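4.2 Surface coverings and perceived noise in shared activity rooms

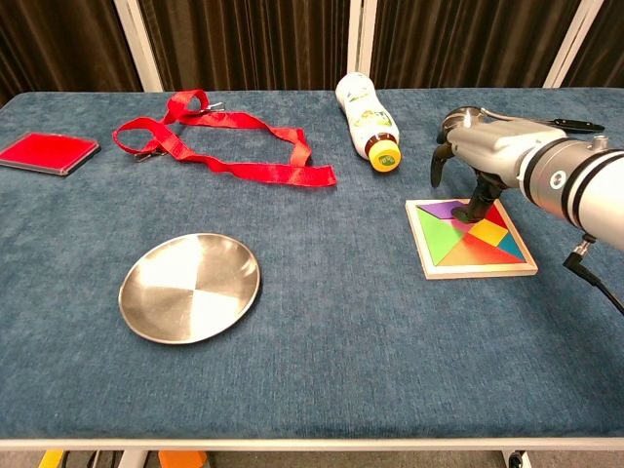
Figure 3. A carpet-covered table at the Elbridge site.

Complaints about noise in community halls are usually directed at people, and the furniture gets off lightly. Our diary data suggest this is unfair. Of the 173 entries in which a participant named a particular sound, more than half concerned an object meeting a tabletop: cups, cutlery, dominoes, and one stapler that attracted a correspondence of its own. The Elbridge site had covered its tables in a carpet-like fabric before we arrived, a decision the hall's records attribute to "general preference". A stainless steel plate of the kind in Figure 3 is a fair test of such a covering, being round, hard and keen to announce itself on bare laminate. Elbridge diarists mentioned plates twice in the whole of December. At Sukley, where the tables were bare, plates came up in nearly every diary, often underlined.

We do not claim that fabric alone explains the difference. Sukley also has a higher ceiling, a harder floor and a choir. Munro (Innes Munro, unpublished notes) argues that covered tables change behaviour as well as sound, as people put things down more gently on a surface they suspect somebody has to clean. Our own observations are less flattering to human nature. Users at Elbridge put things down with about as much force as anyone else and simply got away with it.

The cost of this peace was borne elsewhere. Crumbs featured in the Elbridge diaries with a regularity we had not planned for, and the coding scheme had to be amended in week 6 to give them a category. Several participants rated the room as quiet and unpleasant in the same entry. The seven-point comfort scale, borrowed from the earlier Tejada study, has no tidy way of recording this - respondents tended to circle 4 and explain themselves in the margin.

Marginal remarks were therefore transcribed and coded separately, bringing the full set to a little under 3,000 words. Most concern tables. A stubborn minority concern the heating, which was outside the scope of the study and, by all accounts, outside anybody's control.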